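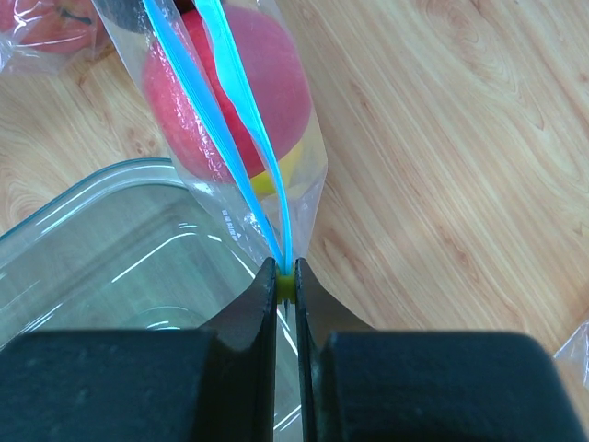 Do we close the slider bags before or after they go in the bin? Before, every time, and the person who fills the bag is the one who closes it.

That was the first point raised on Wednesday and it was settled before the minutes of the last meeting were read. Those were then accepted with one correction: the delivery from Polwood came in by the side door, and the fee for the front door should be struck out.

Present: Kamran Pirzada (chair), Khurram Lodhi, Sadia Warraich, Jong-dae Choo. Dorian Texier joined at item 3.

1. Bags

Khurram Lodhi reported on the slider bags used for fruit and vegetables. The stock room has 14 boxes left. At the present rate that takes us through September. The plain bags from Standero are cheaper but have no slider, and several households on the Hayat list have told us they find a press seal hard to open. Agreed to stay with the slider type for now. Khurram to ask Standero for a price on sliders and bring it to the next meeting.

Two households had bags arrive partly open. Jong-dae Choo thought the slider was being stopped short of the end of the track when people hurry. Agreed that whoever closes the bag runs the slider all the way along and gives the bag one light press to see if air gets out. If it does, open it and start again.

2. What goes in together

Long discussion. At present a whole apple may go in a bag alone, and mixed bags are made up from whatever is on the table. Sadia Warraich said mixed bags are popular but soft fruit gets bruised when something hard is dropped on it. 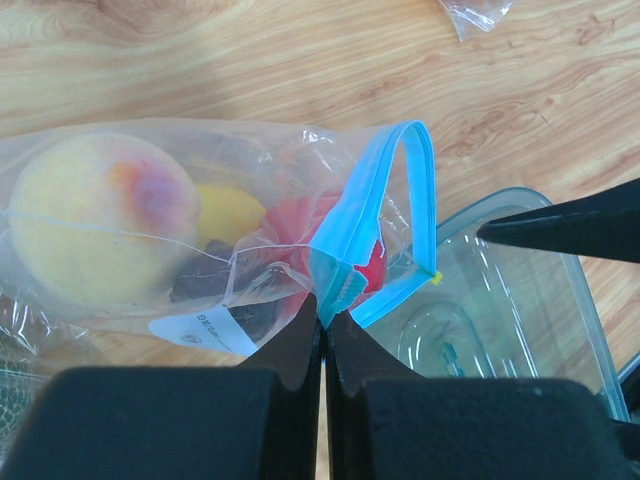

Agreed that in a mixed bag the largest and hardest pieces go in first with the bag lying flat, and anything soft goes in last. Peaches may still be mixed if they are firm. Ripe ones get their own bag. Nothing with soil on it goes in a mixed bag. Potatoes and beets stay in paper, as before.

The white label with the date line (日期) was also discussed. It has to be filled in before the bag is filled, as pen skips on a full bag. Kamran Pirzada asked whether we need an English label as well. Left open. Sadia to check with the Hayat office what their drivers read when they sort.

3. Table and bins

Dorian Texier arrived at 6:40 and apologized for the bus.

The rule that only one bin stands on the packing table at a time was reviewed. Finished bins go on the rack by the door. The bin is set near the middle, toward the front, so that it can be reached from either side, and it must be empty when a new list is started. Last month a bag from one list went out with the next one and the Govitholm driver had to go back. 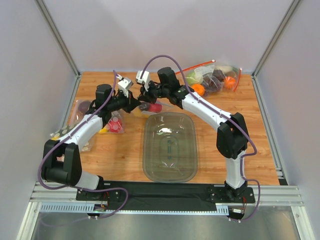
Jong-dae Choo said a bin with a raised rim was fine for lifting but that the bottom layer got squashed if bags were stacked more than two deep, and asked for this to be written on the sheet by the rack. Agreed. Dorian to write it.

The table is to be wiped down between lists with the damp cloth only. The spray leaves a smell on the fruit.

4. Money

Kamran gave the balance as $3,506. The rent on the stock room comes out of that at the end of the month. Spending of $52 on labels and pens was approved. Dorian asked if the broken lid on the cold box could be replaced. Held over until there is a price.

5. Any other business

The key to the side door is still missing. Khurram will have one cut from Sadia's.

Next meeting at the same time, in the stock room if the heater is working.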